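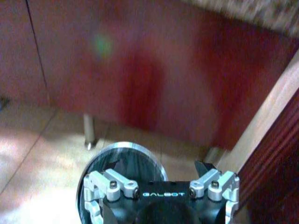
Skorgate Opens Applications for Bathroom Refit Grants

Skorgate will take applications from November for its home refit grants. The program covers 80 households this year, with up to $1,127 for each.

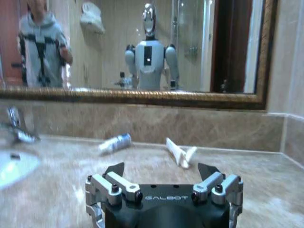

Tegwen Gethin
Housing Press Officer, Skorgate

Renters and owners can both apply – renters need a letter from the landlord. Grants pay for sinks, faucets and grab bars. 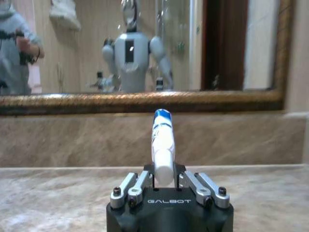
Labor is covered up to $300. Forms go to Tanvir Gazi at the Meten office before 2 p.m. on the closing date.
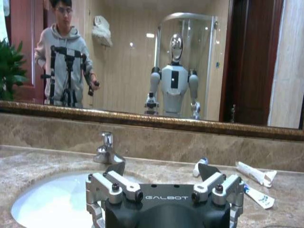
Marble countertop with a white undermount sink.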